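October, late evening

Spent most of the day on the replay tool in Toma. The bug from last week was in the timestamp handling after all. Gripper width was logged at one rate and the pose at another, and the resampler matched each pose to the next width sample, never the nearest. On slow motions it makes no difference. On a cup pick it means the fingers close late in the data, and the policy learns to close late too.

Fixed it with plain linear interpolation and reran the conversion on the Pandport set. Of 189 episodes, 113 came through clean. Most of the rest were dropped by the tracking check, which I think is too strict. It throws out an episode if the pose jumps once, even at the very end when the cup is already down. I'll trim the tails first and run the check after that.
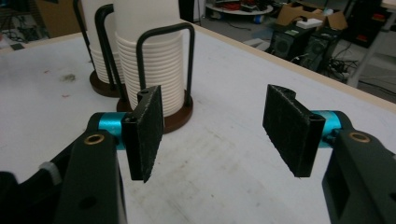

The cups are still the hard case for perception. A stack of white rims looks the same one rim up or one rim down, so the height estimate slips by a whole cup and stays there. I tried a longer history, 4 frames, and the slip got rarer but the loop got slower. Demdale wants the loop rate kept where it is, so history has to come out of some other budget – probably image size.

Started a training run at 5:30 on the cleaned set. Checkpoint every 1000 steps. The loss looked normal when I left, a little lower than the old run at the same point.

Also answered Clornitz about the file format. They want width in millimeters and we store meters. I said we would keep meters and put the unit in the header.

Tomorrow: tail trimming, then a test for the resampler so this doesn't come back.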